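租房和办公室墙面免打孔挂物:无痕挂钩的粘贴、承重与拆除

不少出租房的合同里写明墙面不得打孔,小型办公室用的隔断板也多半不允许上螺丝。需要挂的东西倒是不少:备用购物袋、钥匙、抹布、雨伞、耳机、日历。免打孔的办法主要靠胶,胶能不能粘牢,取决于墙面、清洁和等待时间,跟挂钩卖多少钱关系不大。本文按实际操作的顺序写,从看墙面开始,到最后拆下来不留印子为止。

适用范围:室内平整墙面、柜体侧板、隔断板、瓷砖、玻璃。室外、天花板、床头正上方不在本文讨论之内。

一、先看墙面

光滑、坚硬、不掉粉的表面最合适,例如瓷砖、玻璃、烤漆板、金属柜门。乳胶漆墙面要分情况:漆膜结实的可以挂轻物,漆膜发粉、起皮的不行,胶会连漆一起带下来。墙纸、墙布、硅藻泥、裸露水泥和凹凸明显的漆面,一律不建议用胶粘挂钩。

判断漆面的简单办法:找一个不显眼的位置,用深色干布来回擦几下,布上有白粉,说明漆面粉化。再贴一小段普通胶带,按实后慢慢撕下,胶带背面如果粘着漆皮,就换别的办法。

新刷的墙至少放 4 周再贴。漆面摸着干了,里面往往还没有干透,贴得太早,拆的时候很容易扯破。
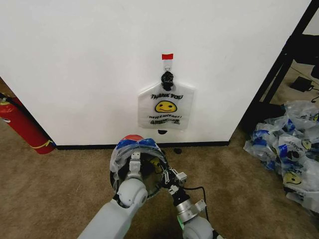 隔断板和柜体侧板还要看接缝。挂钩的底板必须整个落在同一块板上,不能跨缝。跨缝的那一边会翘,翘起来之后灰尘进去,胶面一点点失效。离板边太近也不好,人走过去容易蹭到。

二、按重量选挂钩

先把要挂的东西放到厨房秤上称一下,不要凭手感估。一把长柄伞、一只装了杂物的布袋,都常常比想象中重。

轻物,例如空购物袋、钥匙、口罩、抹布,用小号可移胶挂钩就够。中等重量的,例如雨伞、小背包、吹风机,选底板较大的型号,或者改用两枚挂钩分担。再重的东西,例如装满的书包、冬天的大衣,放到门后挂架或者落地衣架上,不要跟胶较劲。

包装上标的承重是在理想表面上静止悬挂的数值。日常取放有拉扯,按标称的一半来用比较稳妥。

我自己用过的几种:Gernlow 的小号透明钩,底板薄,适合瓷砖;Domlow 的可移胶条,拉伸拆除比较顺,漆面上表现尚可;Drasholm 的大号钩底板宽,拆起来费时间。三种都能用,差别主要在拆除这一步。

三、材料清单

可移胶挂钩,数量按需要,多备一枚
医用酒精或异丙醇棉片
不掉毛的干布
铅笔和卷尺
低粘性胶带一小卷,做记号用
夹子,挂没有提手或者提手太细的东西时用
吹风机,拆除残胶时用

不要用洗洁精、玻璃水或者带蜡的家具清洁剂处理粘贴面。这些东西会留下一层膜,看不出来,胶却粘不上。 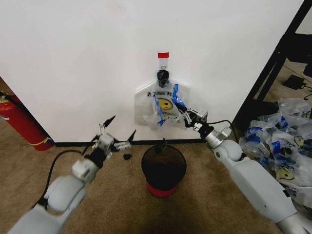

四、定位

高度按使用的人来定。经常取放的东西,挂在手自然抬起就能碰到的地方,一般在肩膀到腰之间。家里有孩子的,塑料袋、绳子一类要挂到孩子够不着的高度。

用铅笔轻轻点一个记号,或者贴一小条低粘性胶带标出上沿。一排要贴几枚的时候,先量好间距,全部标完再动手,边贴边量容易越贴越歪。

定位时把门、抽屉、椅背的活动范围也算进去。先把东西拿在手里比一下,开关一次门,确认不碰。插座和开关周围至少留出 20 厘米,取暖器和灶台旁边不要贴。

五、清洁和粘贴

第一步,用酒精棉片擦粘贴面,范围比底板大一圈,朝一个方向擦,不要来回打圈。

第二步,等它自己晾干。不要用嘴吹,也不要用手去摸干没干,手上的油会沾上去。

第三步,揭开胶条一面的离型纸,先贴到挂钩底板上,压实。注意胶条的拉片朝下,并且露在外面,拆的时候要靠它。

第四步,揭开另一面,对准记号贴到墙上,用拇指从中间向四周按压 30 秒。带独立底座的型号,把钩体向上推出,再单独按压底座,力量能更直接地传到胶面。

第五步,等待。轻物等一小时,中等重量的等一晚。气温低的月份,比如 1 月,房间没有暖气的话,等待时间加倍。很多挂钩掉下来,都是贴完马上就挂东西造成的。
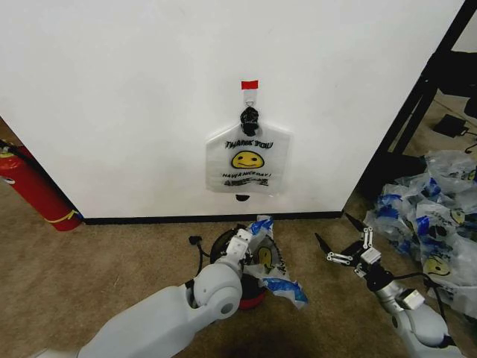
六、挂袋子的几种方法

购物袋是最常见的一类。直接把提手套在钩上可以,但薄塑料袋的提手会慢慢拉长,袋口也一直敞着。想让袋子贴墙一些,可以把两根提手并到一起,用皮筋或者发圈束住,再挂到钩上。

另一种办法是用长尾夹。把袋口折两折,用夹子夹住,夹子的金属柄挂到钩上。这样不伤提手,取的时候捏一下就下来。夹子选宽一点的,太窄的话袋口两边会往下耷拉。

如果是收纳用的备用袋,建议一个袋子里装其他袋子,只挂这一个。装之前把袋里的空气压出去,叠成长条再放,容量能多出不少。装得太鼓就该清理了,不要再添一枚挂钩。

布袋和纸袋也可以用同样的办法。纸袋提手根部比较脆弱,只放轻的东西。

七、日常检查

每隔一段时间看一眼底板四周有没有翘边。翘边之后再按回去没有用,应当取下来,换新的胶条重贴。卫生间和厨房湿气重,检查要勤一些,洗澡后开窗或者开排风扇。

夏天西晒的墙面温度高,胶会变软,挂钩可能慢慢下滑。发现位置比铅笔记号低了,先把东西取下来,换到阴面的墙上去。

八、拆除

捏住胶条下端的拉片,贴着墙面垂直向下拉,慢慢拉。不要朝自己的方向扯,朝外扯最容易带下漆皮。另一只手轻轻扶住挂钩,不要压紧。

拉片断了也不用着急。用吹风机中档热风对着底板吹一会儿,胶软了以后,拿一根牙线或者细鱼线从底板上沿塞进去,左右拉锯着往下走,把胶层割开。不要用刀片撬,墙面会留下划痕。

残胶用手指搓成小团揉掉,搓不干净的再用酒精棉片轻擦。乳胶漆面上擦的力气要小,擦久了会发亮,跟旁边颜色不一样。

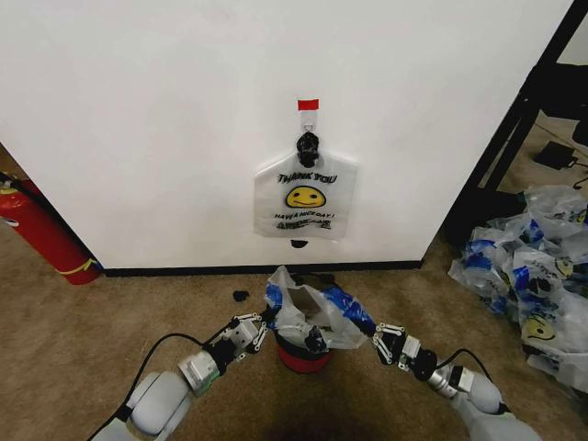
文:Ó Ceallaigh 居家小修栏目
分类:租房、收纳、墙面

九、常见问题

挂钩贴上去当天就掉。多半是清洁剂残留,或者没有等够时间。换新胶条,从擦酒精那一步重做。旧胶条不要二次使用。

漆皮被带下来一小块。先把边缘翘起的漆皮修平,用补墙膏薄薄刮一层,干了以后拿细砂纸磨平,再点上同色漆。退租之前留出几天时间做这件事,当天补的痕迹会很明显。

能不能用双面胶或者热熔胶代替。泡棉双面胶粘得牢,但是很难拆干净,不适合租来的房子。热熔胶在光滑面上反而粘不住,在漆面上又会把漆扯下来,两头不讨好。

磁吸挂钩可以吗。冰箱侧面、金属柜门、铁质隔断可以,先拿一块冰箱贴试试能不能吸住。磁吸钩怕往下滑,底下垫一片薄橡胶会好一些。

隔断板是公司的,需要问吗。要问。有些板材表面是贴膜,拉伸胶条也会留下印子,先在背面或者靠下的角落试贴几天再决定。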